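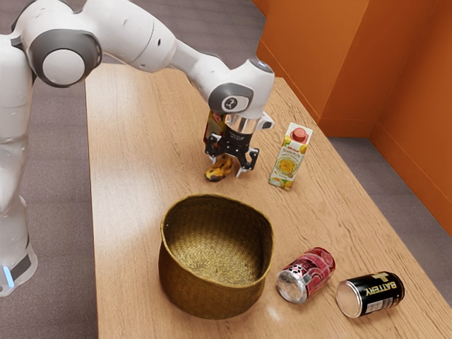
Stop-loss order sold far below my stop price - is this normal?

Posted in: Trading and Orders
Posted by slowhands_lev, 6 January 2021

Hello everyone. I am holding a small amount of a coin since June and I would like to understand what happened to me last night, before I write to the support of the exchange.

I use Gedinden, the normal web version, no leverage and no bots. The coin was trading near 123 dollars for most of the day. I was going to bed, so I put a stop-loss order for 12 coins with the stop price at 115. My idea was simple: if the price goes down to 115, the coins are sold at 115 and I lose only a little.

In the morning I saw that the order was executed, but the average price in my trade history is 104.60. The chart shows a very fast drop in the night, maybe two or three minutes, and after it the price went back over 118. So I sold almost at the bottom, and now I have dollars and no coins.

My questions are these. Is the exchange allowed to sell my coins at a price which is lower than the one I wrote? Is it possible to get the trade cancelled? And should I use another type of order in the future? I read the help page of Gedinden two times, but it uses the words "stop", "stop-limit" and "trigger" and for me they look like the same thing.

Sorry if this was asked before. I searched, but I found only threads about futures.

oatmeal_ledger
Member, 2,707 posts

I am sorry about your coins. Most people here had a night like this one time, me too.

What you placed is a stop-market order. The stop price in such an order is only a trigger. When the market touches 115, the exchange sends a market order in your name, and a market order takes any price that buyers are offering in that second. If there are many buyers at 115 and 114, you get nearly what you wanted. If the buyers have pulled back their bids, your order goes down the book step by step until all the coins are sold. In your history, open the line of the trade and click on "fills". I think you will see several small pieces at different prices, and 104.60 is the average of them.

The other type is the stop-limit order. It has two prices. The first is the trigger, the second is the lowest price you accept. For example trigger 115 and limit 112. Then your coins can never be sold under 112. But it has its own problem: if the price falls quickly from 115 to 108, your order stays in the book at 112 and nothing is sold. Last night this would be good for you, as the price came back. In another night the price goes to 80 and stays there, and you still have everything.

So you need to decide which of the two things you fear more, a bad price or no sale.

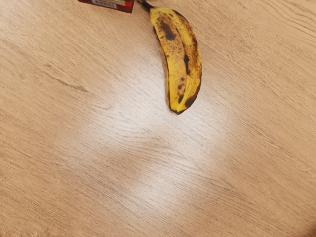
For coins with a thin order book I put the limit quite far from the trigger, 8 percent or even a little more. It looks like a lot on paper, but a limit which is too close will be jumped over in exactly the moment when you need it. Before you place it, look at the depth of the book at a quiet hour, for example early on Sunday. If a few thousand dollars of selling can move the price by two percent, then a stop-market order in this coin is dangerous at any size.

About cancelling: I do not think so. The terms of most exchanges say that a trade stays valid unless there was a technical error on their side. You can still write to them. Ask politely which price was used as the trigger, the last trade on Gedinden or an index of several exchanges. This is a fair question and they should be able to tell you.

One more thing, please keep the fee in mind also. A stop-market order pays the taker fee, and it is a separate line in the history - the 104.60 is before the fee.

brickhouse77
New member

same thing happened to me on Hakunitz last year. they hunt the stops, everybody knows. I don't use stops any more, I just don't look at the price

quiet_margin
Member

I agree with nearly everything in the first reply, but I want to add something on the trigger.

On some exchanges you can choose it yourself. On Sydorenko there is a small menu next to the stop price with "last" and "index", and the default is "last". With "last", one single strange trade is enough to start your order. With "index" the drop must be visible on other markets too. I do not use Gedinden, so I cannot say if they have this menu, but look for it in the advanced view and not in the simple one.

On the comment about stop hunting: maybe it happens, I can't prove yes or no. Compare the minute chart of your exchange with one other, I use the free one from Cotosstead. If both charts have the same drop at the same minute, it was the whole market. If only Gedinden has it, put both charts in your message to support.

Also check what your tax rules say before you buy the coins back. In my country the sale counts even if you buy again the next morning, and I had to correct my papers for this once.

slowhands_lev

Thank you for the answers. I opened the fills and there are seven pieces, the first at 114.20 and the last at 99.80, so it is like oatmeal_ledger wrote. I found no menu for the trigger, also not in the advanced view. I have written to support now and will post here what they reply.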